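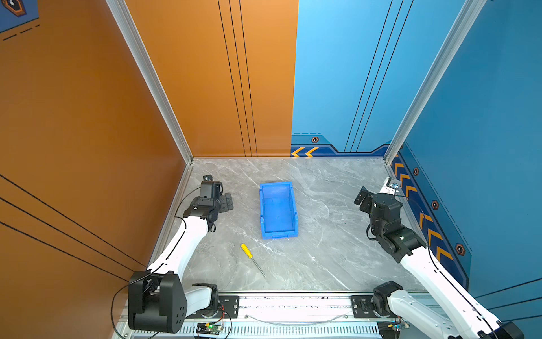

TRARELDALE, January – The Trareldale tool library has lent out 145 screwdrivers in the past year and got most of them back, a record its members put down to the colour of the bins.

Each kind of tool now has its own open plastic bin, and screwdrivers go in a bright blue one. The old system was a shelf marked "misc." It held everything from Allen keys to half a door hinge, and was consulted mainly by people who had already given up.

"A yellow handle against a blue bin, you can spot that from the doorway," said Cecilia Baidoo, who proposed the change. "Whether you then put the one in the other is between you and your conscience."

Conscience has been patchy. Screwdrivers are still left on the floor beside the bin by borrowers who feel they have come close enough. Gøran Lindholm, who locks up at night, has stepped on 19 of them and would like it known that he wears thin shoes.

Members voted to spend $200 on more bins, after a lively half-hour on whether pliers are a green sort of tool or a red one. Red won. Ustyna Demchenko, who spoke for green, has asked for her neighbour's support next year.

The library is open until 7 p.m. on Grunthorpe Road. Returns are welcome, including the overdue ones.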